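Notes for the Thursday session, software track. Slot is 4:00 pm. Aim to reach the shelf section by 4:10, leave time for the log viewer.

# Subgoal checks and stale plans in a two-arm shelving task

## Slide 1: Title

Say who did what. I wrote the planner side and the checks. Marama Wihongi wrote the perception node. Wiremu Tomoana maintains the logging tool, Brindus, and will take questions on it.

Skip the history of the lab. Go straight to the stack.

## Slide 2: The stack

Four processes, one machine:

- Renia: perception. Publishes an object list with a pose, a class and a confidence per object.
- Plattner: task planner. Reads the object list, emits a subgoal for each arm.
- Drilach: controller. Turns a subgoal into action chunks and sends them to the joints.
- Brindus: logger and replay viewer. Subscribes to everything.

Point out that Plattner and Drilach share no state. All they have in common is a message format and a clock. Most of this talk is about the clock.

Task is short to state: move sponges from the table onto a wire shelf. Soft objects, few classes, tight openings.

## Slide 3: Wrist view

Say that Renia runs on the wrist cameras first and uses the fixed camera to confirm.

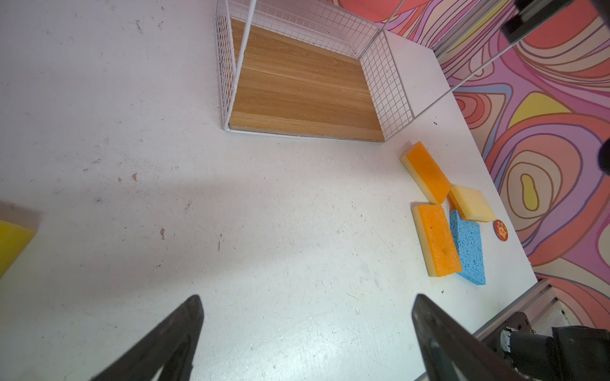 Renia's detector was tuned on single objects with clear table on every side. Segmentation is fine under that condition and poor once two objects of the same class touch. The blue sponge and the pale yellow one resting over its top end are the case to talk about. Two masks is the correct result. An early version merged them and reported one long object with its center near the overlap, so Drilach was handed a grasp point that belonged to neither. The current version splits on color first and on edge second. The round orange disc next to them is a separate problem: it shares a hue with the scrubbing side of the orange sponges, so color alone will group it with them. We added a shape test for that.

If asked: yes, the wall pattern costs us something. Color splitting runs only inside the table mask. Outside the mask the same thresholds fire all over the walls.

## Slide 4: Action chunks

Drilach predicts 64 steps and executes the first 10, then predicts again. Write both numbers on the board. People confuse them.

Points to make:

- Executing more steps per prediction gives smoother motion. It also means acting on an older observation.
- Executing fewer gives jitter at the seam between chunks.
- We blend over 5 steps at the seam. Linear weights. We tried exponential and went back.

The seam is where the gripper command is least reliable. A close command in the old chunk and an open command in the new one will average to half open. We no longer blend the gripper channel. It takes the newer value as is. Small change, large effect on dropped objects.

## Slide 5: Two arms, one shelf

Before showing the photo, give the rule: only one arm may hold the shelf lock.

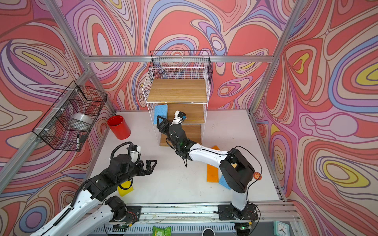
Plattner assigns objects by reach and treats the space in front of the shelf as a resource with a lock. An arm requests the lock before crossing into that region and gives it up on leaving. Lock requests are checked against forward kinematics, so an arm can't hold a stale claim on a region it isn't in. With the right gripper in front of the middle shelf and the left one out over the yellow sponge, the rule allows both arms to have an active subgoal. The left arm can work on a grasp while the shelf region belongs to the right. It has to wait only at the region boundary.

Mention deadlock briefly. Earlier rule: lock on subgoal assignment. Both arms could then wait on each other, one for the shelf and one for a handoff pose. Locking at the boundary removed the cycle.

Also mention elbow clearance. The lock covers grippers and forearms. The elbow is checked separately against a capsule model in Drilach, with a fixed margin. Slow but predictable.

## Slide 6: Checking a subgoal

Main slide. Take time here.

A subgoal has three fields: object, target region, done condition. The done condition is evaluated by Renia and never by Drilach. The controller knows where the gripper is. It does not know where the sponge is.

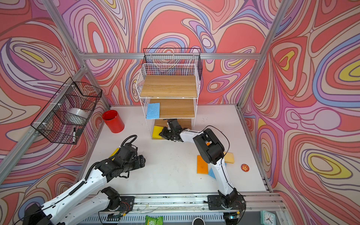
*Right gripper in the bottom compartment, next to the yellow sponge. One fixed-camera view.*

A position test on its own would accept this as "yellow sponge in bottom region." We also require that the gripper is outside the region and that the object pose holds steady over consecutive frames. Without the second part, Plattner may issue the next subgoal while the fingers are still inside, and the retreat motion gets replaced by a new approach.

The clear acrylic panel at the front of that level needs its own collision entry. Depth does not return it reliably. We entered it by hand in the shelf model.

## Slide 7: Timestamps

We replayed 1,289 subgoals in Brindus and sorted the failures by cause. The largest group was stale object lists: Plattner planned on a message that was older than the last completed motion.

Fix:

- Stamp at capture, not at publish.
- Plattner rejects any list older than the last gripper event.
- On rejection, hold position and ask again.

Show the replay viewer here. Open the log in advance, loading is slow. Hand over to Wiremu for the timeline filter.

## Slide 8: Open items

- Occlusion by the forearm. Renia keeps the last pose and lets confidence decay. The decay rate is a guess.
- Compression of the sponge in the grasp is not modeled.
- Plattner cannot yet cancel a subgoal halfway through a chunk. Drilach finishes the executed steps first.

Questions. Leave slide 6 on the screen.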